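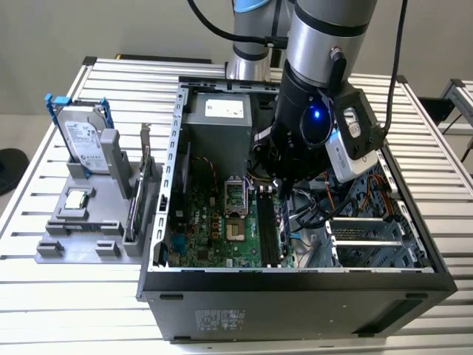 Laurinda told me in the car that I would be bored by noon, that a robot open day is mostly standing behind a rope while somebody reboots something. She was half right about the rebooting. I was not bored for one minute and I'm writing this at the kitchen table with my shoes still on, so I don't lose any of it.

We got to Kotgate a little after nine. The parking lot at the front was full already and they sent us around to the gravel one by the rail line. Name stickers, a paper map, bad coffee, good cinnamon rolls. Dwight Dhillon gave the welcome and kept it to maybe five minutes, bless him. Forty people in our group, then they split us up by sticker color and Laurinda and I both got green, which meant we started with the computer bench instead of the pallet hall. I had wanted the pallet hall. I was wrong to want it!

The computer bench is an arm working over a desktop tower that has been laid on its side with the cover off. I've built three PCs in my life and swore at all of them, so I knew what I was looking at: the processor socket sitting empty with its metal bracket up, memory slots next to it, the usual spaghetti of cables over by the drive cage. The parts stand beside the case in a gray printed holder, a hard drive in a blue carrier, a stick of memory on end, the CPU down in its own little square. I want one of those holders for my desk. I asked Vilgot Eide, who was running the bench, if they'd give me the file and he laughed and said to email him. I am going to email him.

What got me was the memory stick. I always have to lean on those with my thumb until I'm sure I've cracked the board. The arm came down slowly, stopped, shifted over by what must have been a hair, and then pushed. Click. You could hear it from behind the rope. A boy in front of me said "again" out loud and everyone laughed, and Vilgot did do it again. The second time it missed! It touched the edge of the slot, backed straight up and sat there thinking, and then he stopped it by hand and reset. I liked that they didn't hurry us along to the next thing when that happened. He explained that it feels for resistance on the way down and gives up if there's too much, and that giving up at the right moment was the part that took them longest. The CPU it won't do in front of visitors yet. He said they've run it 200 times on scrap boards and he still holds his breath.

Somebody asked why bother, when a person with a screwdriver can do the lot in no time. Vilgot's answer was that they care more about taking old machines apart than putting new ones together. The shop in Stallach gets them in by the truckload and most of the good memory goes in the shredder with the rest. I had no idea. I keep thinking about the two towers in our basement.

Then Albertina Nogueira's talk upstairs at 2, on cables. A whole talk on cables! She works with the Tekin software – I never did work out if Tekin is the program or the people who wrote it – and she says a wire is about the worst thing you can hand a robot, since it's never in the same place twice and it moves when you touch it. She had a shoebox of old ribbon cables and passed it around so we could all try unplugging one with two fingers, no wiggling. I couldn't. Laurinda could, and has mentioned it since.

The pallet hall was fine. Big, loud, very orange. We only got the last part of it because I'd talked too long at the bench.

Bought a mug. Forgot the mug in the cloakroom. Sofia Garcia at the front desk says she'll hold it for me until the 7th, so either I drive back out or I ask Dwight to bring it when he's next in Drullville.

To do: email Vilgot about the holder. Look in the basement and see what's in those towers, and whether the memory is worth sending to Stallach. Ask at the library if they'd like Albertina for the winter talks, she was wonderful and I think the kids would go wild for the shoebox. Call Laurinda about the jacket she left in my back seat.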